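Filed under: Kitchen & Pantry > Storage > Small spaces
Thread started 7 March 2022 by KarlaT_Gistlow

Little shelf risers for spice jars, worth it or more clutter?

KarlaT_Gistlow
Right, quick one as I'm meant to be leaving the house. Cupboard is a disgrace so everything's coming off the worktop and going on a riser. It's the small Jirkham one, flat wood board, thin black metal legs. Jars have no system at all, that's what I want help with. Do I go by height? By lid colour?? By what I use most? Got as far as getting a few jars out in the middle before the riser gets anything on it, whisk is out as well, needs a home too.
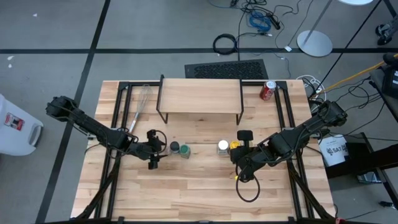
RE: Little shelf risers for spice jars
higinio_o
Use most = front. End of. Lid colour looks lovely for a week and then you buy a different brand of cumin and its all ruined.

Had the Kurari riser before, board warped. Is yours solid wood?

RE: RE: Little shelf risers for spice jars
KarlaT_Gistlow
No idea, looks solid. Will check teh box if it's not gone in the recycling.

RE: Little shelf risers for spice jars
Gerasimos C
Disagree with the above. Height every time. Tall at the back, short in front, then you can read every label without picking anything up. I have 42 jars (yes I counted, it was a slow August) and I can find any of them half asleep. Frequency only works if one person cooks. In our house three people cook and everyone's "most used" is different.

Also a riser gives you the bit UNDERNEATH. People forget that. Flat tins, sachets, stock cubes.

RE: Little shelf risers for spice jars
mwanaisha.makori
underneath is where things go to die, sorry. found a paprika from two flats ago under mine

Anyway. Karla what's the tall one going to do? If you've got any of those tall shakers they look daft on a riser and they hit the shelf above in most cupboards. Measure first. Mine's 190 mm between the riser board and the next shelf and the taller ones only just go in.

RE: RE: Little shelf risers for spice jars
KarlaT_Gistlow
Ok good shout on the tall one. Furikake is staying down on the table for now, it's the Trader Joe's Nori Komi with the big black cap. Bagel sesame is up on the board next to the blue label can. Green label jar's at the left end, with a little glass one next to it. Not sure I like it tbh. Whisk still homeless.
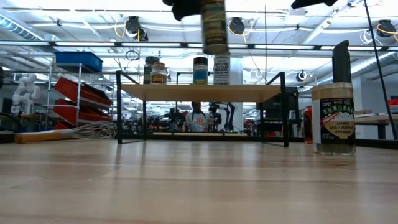

RE: Still on the whisk
Rosemarie Seidel
Hook! Inside of the cupboard door, sticky hook, done. Or a pot by the hob with the wooden spoons. A whisk in a drawer just tangles itself round the potato masher, every single time, drives me up the wall.

And I'd put the bagel seasoning and the furikake together, wherever they end up. They're both sprinkle-on-at-the-end things. I sort by WHEN in the cooking it goes in. Start (cumin, mustard seed), middle, end.

RE: RE: Still on the whisk
higinio_o
by when?? that's mad. garlic powder goes in at all three

RE: RE: RE: Still on the whisk
Rosemarie Seidel
Then it goes in the middle, Higinio.

RE: Little shelf risers for spice jars
Gerasimos C
I'd not do sticky hooks if the door's got that foil wrap on it, pulled a strip clean off mine at the old place. Screw in one or nothing.

Montes do a narrow rail that takes around 5 hooks, bit pricey. Fine for utensils.

RE: Little shelf risers for spice jars
KarlaT_Gistlow
Back again. Going to try Gerasimos's way, tall ones behind, and yes I know Mwanaisha, I'll measure. White lid has ended up in front of the yellow lid one so that's sort of working already. Bowl's out too now, don't ask me where that lives either.

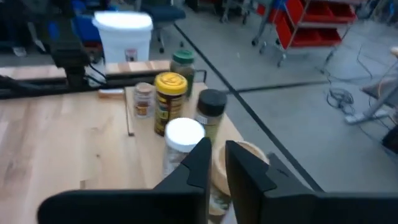 White lid in front, taller yellow one behind, dark green further back.

RE: Little shelf risers for spice jars
mwanaisha.makori
see the yellow one would annoy me there. big jars like that don't want to be in with the spices, put it with the bread stuff. otherwise you're moving it everytime you want the green lid

RE: RE: Little shelf risers for spice jars
higinio_o
Agree with that. And label the lids! Bit of masking tape and a pen, costs nothing. Did anyone ever answer about the warping? Mine went at the left corner first.

RE: RE: RE: Little shelf risers for spice jars
KarlaT_Gistlow
Box is gone, sorry. Will shout if it warps. Ordering the hooks tonight, screw in ones.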